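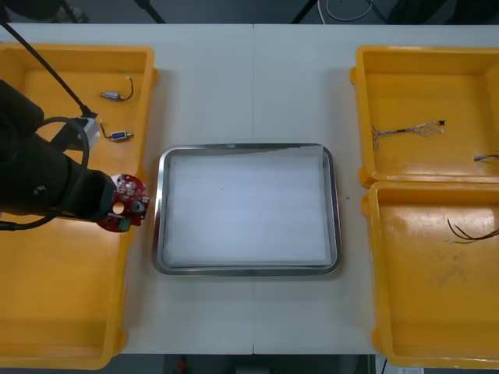
Kirna project diary, October 2023

I got to Mtshali Hall a good half hour before everyone else today, mostly to have the room to myself for a little while, and partly to drink my coffee without an arm waiting on me. I love that room when it's quiet. The heat clicks on and off, somebody down the hall is always practicing the same eight bars on a clarinet, and for a few minutes I can walk around the table and think before the talking starts. I had promised myself I would write the diary every session this semester, and I've missed a couple, so I'm going to make this one nice and long to make up for it.

The plan on the whiteboard was simple enough. One arm on the left, one arm on the right, yellow bins on both sides, steel tray in the middle, and each part has to leave its bin and end up in the tray without being dropped, dragged or squashed. That's the whole Kirna project in one sentence, and it took us most of September just to agree on the sentence! We went back and forth forever about whether to do blocks (easy, dull, everybody does blocks) or real electronic parts, and I was firmly on the side of real parts. I still am, even after today.

The board

We spent most of the first hour on the round red circuit board. I had been thinking of it as the friendly one. It's flat, it's bright, it's big next to everything else, and on paper it should be the part you warm up with. Well. The edge isn't a clean circle, and the top is crowded with connectors and capacitors that stand up at different heights, so there are plenty of places to grab it and not many good ones. If the fingers come down in the wrong spot you're squeezing a capacitor, and I winced every time it looked like that might happen. I'm told I make a noise when I wince.

We talked for a long while about where the fingers ought to go. One camp wanted to pinch it by the rim and lift straight up. The other camp wanted to come in lower and tilt it a little, the way you'd pick up a dinner plate. I have picked up a great many dinner plates in my life and I felt this gave my vote some weight, but we're supposed to decide by trying things, so we tried things. The rim people have the better case so far, I'm sorry to say.

What helped the most was sitting down with the wrist camera picture on the laptop, stopping it, and looking at the board the way the arm gets to look at it. You forget how strange it is from up there. Things that seem tiny when you're standing at the table are suddenly enormous, and you can see every scratch in the plastic.

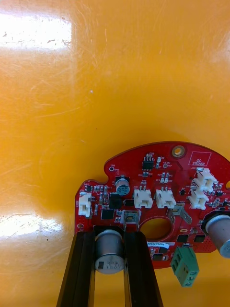 The red board as the wrist camera sees it, with nothing in the QC STICKER box yet.

I could have looked at that for an hour. There's a big hole in the middle, and one of the newer students asked right away whether you could just put a finger through it and lift. It's a lovely idea and I wrote it on the board under "later," where all our lovely ideas go to wait. The spade terminals next to the hole are what worry me. I don't want anything catching on those.

Somebody also pointed out the glare on the bin floor, two big bright patches of it, and we had a proper discussion about lighting. I said to leave the lamps alone until we know more. Every time we move a lamp we end up redoing a whole evening of work, and I'm still a bit sore about the last time, which was my fault. So the lamps stay, and the glare goes in the notebook.

After the break (crackers and those little oranges, thank you to whoever brought the oranges) we turned to the right side of the table, which I'd been looking forward to and dreading about equally. The right side is where the wires are. A board holds its shape. Wire does whatever it feels like, and the harness in the upper right bin has a frayed end with all these thin colors going every which way. I keep wanting to reach in and comb it.

We had both arms working over the lower bins at the same time for a stretch, left one with the board and right one down against the inside wall of its bin, and I'll admit I got a little emotional. Back at the start of the semester we had one arm on the table and a list of problems longer than my arm. Two of them going at once made the whole room go quiet, even the people who were supposed to be doing homework at the back.
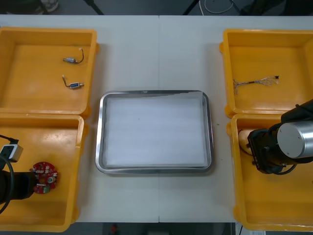

Wires, and more wires

Working that close to a wall is much harder than working in the open. The fingers need room to spread, and the wall doesn't care. You can come in from a better angle, but then the arm's own cable wants to know where it's supposed to go, and round and round you have to think it all through again. We wrote down three approaches to test next time and I drew a picture of each one. My drawings are terrible. They look like a crab opening a drawer.

I also made everybody stop and write their notes by hand before we moved on, which was not popular. I know it's slow. But our log is up to 137 attempts now, and when I went back through it last night I found whole rows that say only "ok" or "bad," and I couldn't tell you a thing about either kind. So the new rule is one full sentence for each attempt. It can be a short sentence. It can even be a grumpy one, and a few of them were.

The thing I keep turning over in my mind is how different the parts are from each other. In the upper left bin there are two small silver-and-blue pieces with their little leads curling up, and they look so easy sitting there far apart from each other. Then there's the harness, and then the longer dark red and black cable, which starts in one corner and wanders all the way across the bin. A person would pick up any of these without a thought. I tried to explain to my mother on the phone why this takes us a whole evening and she said it sounded like me cleaning out the garage.

Before the last round we brought both grippers right out to the sides of the table so that we could look everything over properly, check it against the layout sheet, and make sure we all agreed on what was in which bin. I like this part. It's like setting the table before company comes. 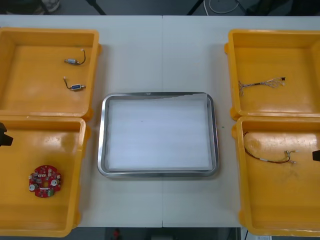 Grippers out at the edges, board in the lower left bin, tray still waiting.

Odds and ends

I need to write to Wendix about the spare fingers. They've been very patient with us and I owe them an answer about sizes. We've spent 2,798 dollars out of the 4,000 we were given for the year, and I'd like to keep a cushion, so it will be one set of fingers and not two, whatever I may have promised in a weak moment.

The Jornodico entry form is mostly filled in. They want a short description of the project, a sketch of the table and a list of the parts we'll be handling, and there are 8 teams signed up in our group so far. I had a peek at the other project titles and felt a little sick and then a little excited. I'd say our title is the plainest of the lot, and I'm fond of it.

Also the tray liner. It's sitting up a bit along the top edge and it has been bothering me all evening, so I'm going to cut a fresh one at home, with the good scissors, and bring it along with me. While I'm at it I should bring tape and the long ruler.

We stayed later than we meant to, and I walked out with a couple of the first-years who were still arguing about dinner plates. It was cold enough for gloves. Next session we start with the cable while we're all still fresh, and the board can wait until after the snack.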